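# Vaken downtown: population down again, but what are we counting?

**millrace_rd**

Went back through the old county tables over the winter and wanted to put this up before the February planning session.
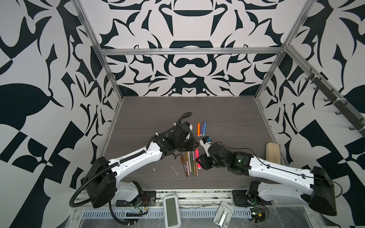

Vaken had just over 3,000 people inside the city limits when the Pakevero plant was running three shifts. The latest count is 2,047. The town limits haven't moved in all that time, so we have the same streets, the same water mains and the same number of hydrants for a third fewer people.

The plan draft still talks about "managing growth" on page one. I'd like to see it talk about the empty lots east of the tracks. The city's own list has 229 of them.

---

**eastside_dan**

Your 229 includes side yards. A lot of those were bought by the neighbor after a house came down and they get mowed and taxed like any other yard. My own place is two parcels on that list. Take those out and the number drops quite a bit.

---

**millrace_rd**

Fair. The list doesn't separate them. If anyone has a version that does, please post it.

---

**tollgate**

The county assessor can sort by owner. You have to ask at the counter, it isn't online.

I don't agree that population is the problem though. Household size fell everywhere. My parents' block had five and six to a house and now it's one or two. Same houses, lights on in most of them. You can lose a lot of people that way without losing a neighborhood.

---

**quarter_acre**

> Same houses, lights on in most of them.

On the west side, sure. Drive Depot Street from the grain elevator to the school and tell me that. There were two groceries and a hardware store on that stretch when I moved here. Now you go to Vaton for a box of screws.

---

**tollgate**

Vaton got the highway exit. That was decided by the state and Vaken couldn't have done much about it.

---

**eastside_dan**

Vaken could have kept Depot two-way. Making it one-way killed the stores faster than the exit did.

---

**quarter_acre**

Agree with Dan on that one. Thongdee is the only lunch place left and they had to put a sign on the corner because people drive past and can't turn around.

---

**millrace_rd**

Two-way Depot is in the draft, page 14, listed as "long term." No cost given. I plan to ask for one.

Also worth asking what happens if we go under 2,000. I was told one of the state street grants has a cutoff there but I haven't found it in writing.

---

**tollgate**

I think that cutoff was dropped. Check before you bring it up at the meeting.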